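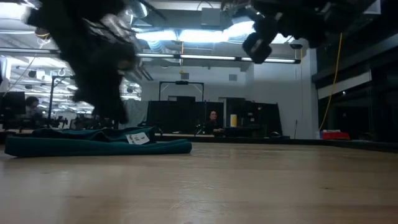

Wurkel Neighborhood Wealth Kit – a review after one winter of use

I run a small discussion group at our branch library, and for a couple of years I had been looking for something that would help people talk about the racial wealth gap without the evening turning into either a lecture or a shouting match. We had tried films. We had tried a very long book that most of us were too polite to admit we hadn't finished. So when a member who used to teach high school civics suggested the Wurkel kit, I put in for a copy out of our program money and we started with it in February.

The kit comes in a flat, sturdy box and is meant for groups of up to 9 people. You get a large map of a made-up town called Plivport, a deck of 44 household cards, a ledger sheet for each player and a leader's guide that is a good deal better written than these things usually are. Each player takes a family in Plivport just after the Second World War and follows it through to its grandchildren. Some families can get a mortgage in any part of the map and some can't. Some live on streets that are later cleared for a highway. You write down what the family earns, what it owes and what it owns, and you pass the sheet along at the end of each generation.

What I like most, and I want to say this first because I have some grumbles coming, is that it keeps income and wealth apart. People mix those two up all the time (I certainly did!) and the ledger has a separate column for each, so you can't help noticing when two families with the same paycheck end up in very different places. One woman in our group had a bus driver's family and so did the man across from her, same wage, same number of children, and by the third sheet one of them was helping with college and the other was still renting. They sat there comparing the two pages for so long that I had to move the coffee break.

The other thing done well is the Ogura Street section. That is the set of cards dealing with a single block over the decades, and you read them aloud in turn – deeds, letters to the bank, a notice from the city. The language is plain and period enough to feel real. We spent a whole evening on it, well past closing, and people who hardly ever speak up had plenty to say about their own parents' houses and how they came to have them, or didn't.

Now for the grumbles. The arithmetic is heavier than it needs to be. Every property has a value that changes each round by a percentage, and the guide has you round to the nearest dollar, so you get figures like $902 of equity on a starter house and somebody always drops a digit. By the second meeting I was handing out pocket calculators, and by the third I had told everyone to round to the nearest hundred and be happy. It made no difference to the talk at all, and I wish the guide offered that as an option.

The companion website, which is run by an outfit called Flultent, was a disappointment. You need a code from inside the lid to sign in, our code was refused twice, and once I did get through, all I found was the same material as in the guide plus a short slide show. Customer service was kind about it and sent a new code within a few days, so no complaints there, but I wouldn't let the website sway you one way or the other.

I also think the last generation is thin. The cards for the postwar years are full of detail, and then you reach the housing crash and the years after it and everything is squeezed into a handful of prompts. Younger members noticed this right away, as it's the part they remember living through, and they would have liked a good deal more on student loans and on renting. We filled in the gap by having people bring in a newspaper article apiece, and it worked nicely, but it is extra work for whoever is leading.

A word about timing. The box says the whole thing can be done in 2 hours. I can't imagine how, unless your group is much quieter than mine. We used four evenings and could have used a fifth. If you only have a single session, play the first generation, skip ahead to Ogura Street and leave the rest in the box.

Would I buy it again? Yes, I would, and I've already lent ours to the reading circle at a church across town. The price is on the high side for a volunteer group, so ask whether your library system will buy one to share. The ledgers are the only part that gets used up, and the guide says you are free to photocopy them.

Posted April 18, 2024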